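Home Visits Diary Reading list About Contact

A Thursday at Tremiton: teaching a robot by steering it

Last updated: October

I have wanted to see the teaching room at Tremiton ever since Satish Vashisht gave a talk at our evening group, and last week I finally got my visit. The bus from Zamudio drops you at the gate. I was early and they let me in anyway, with coffee.

The first thing to say is that much of the teaching goes on inside a simulator. You sit at a desk with a hand controller, and on the screen is a kitchen with red cupboards and a white robot arm. Move your hand and the arm moves. Everything you do is saved as a demonstration, and the learning software (theirs is called Fistwood, after a village somebody grew up in) is later trained on a pile of them. The kitchen that day had a big side-by-side fridge in it, and the job was all about getting the gripper to the right place inside.
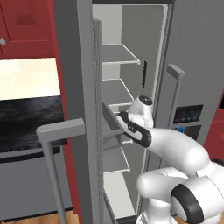

The gripper up against the front of the grey bin, with the left-hand door open.

I had assumed this would be easy. It is wonderfully hard! You have no feeling in your fingers at all, so the lip of a bin is something you have to judge entirely by eye, and I kept thinking I had plenty of room when I had none. Satish told me to slow down and look at the wrist instead of the fingers, and that helped a lot. My first 2 goes were thrown away. Of the next nine they kept five, and I was far too pleased about it.

Nicanor Montes, who runs the sessions, is a lovely calm teacher. He likes people to approach in one smooth movement, even a slow one, as little jerks and second thoughts get learned along with everything else. He also changes the viewpoint now and then, and a reach that looked simple from one side can seem quite different from another. I asked whether a clumsy demonstration was ever useful. Sometimes, he said, if you get into a muddle and then recover neatly, they keep the recovery.

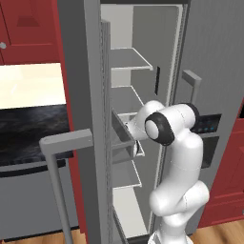
Guiding by hand

After lunch we went through to the other room, where the arms are real and you can take hold of them. Selska, the small firm upstairs, shares the space and had its own bench going. You press a button near the wrist, the arm goes light, and you lead it through the job as if showing a child how to hold a pencil. I did this with a drawer and could feel the moment it caught on its runner, which the screen had never given me. I'd have stayed all afternoon.

Nicanor still prefers the simulator for the early stages, because it can be reset in a moment. Satish would put everyone on the real arms first. They have clearly had this argument many times and both enjoyed having it again for me.

If you go, book the morning slot and wear comfortable shoes, as the second room has no chairs.

Get new visit reports by email. Enter your address to subscribe. You can unsubscribe at any time.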